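20 November 2019

Simulation rig, left arm stall. Second day on it. 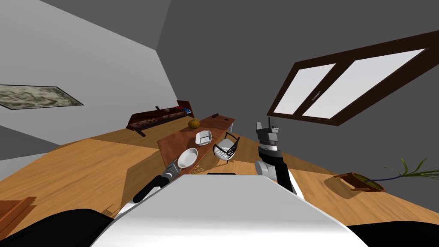 Started at the usual hour with the run that failed for Oona last night. The left arm reaches towards the bowl, gets to its hover pose and stays there. No error is raised. The planner believes the motion is still in progress, the joint controller believes it has finished, and the watchdog, whose whole job is to notice this sort of thing, reports a healthy heartbeat throughout.

Ran the task 30 times with the same seed. It stalled in 7. A fixed seed should give all or none, so something outside the seed is getting in. Jouko suspected thread timing in the Stornik bridge and I think he is right. Pinned the bridge to one core and ran another 30: no stalls. Unpinned it and the stalls came back.

The safety side bothers me more. If the right arm gets a new goal while the left is in this state, the collision check uses the left arm's last planned position and ignores its measured one. In simulation the cost is a knocked dish. The same code goes onto the Partanen cell in June, where people will be reaching in to change parts.

Wrote this up for Impi and asked that the watchdog compare commanded and measured joint positions, with a stop if they disagree for longer than 80 milliseconds. She wants a larger margin for the wrist — fair, it lags. Dexter would prefer to fix the bridge and leave the watchdog alone. I said both. We did not settle it.

Also found that the log drops the last 6 lines before a manual stop. Raised a separate ticket.

Left the pinned version running overnight with both arms active. Heloísa has the machine from nine, so I must copy the logs off before then.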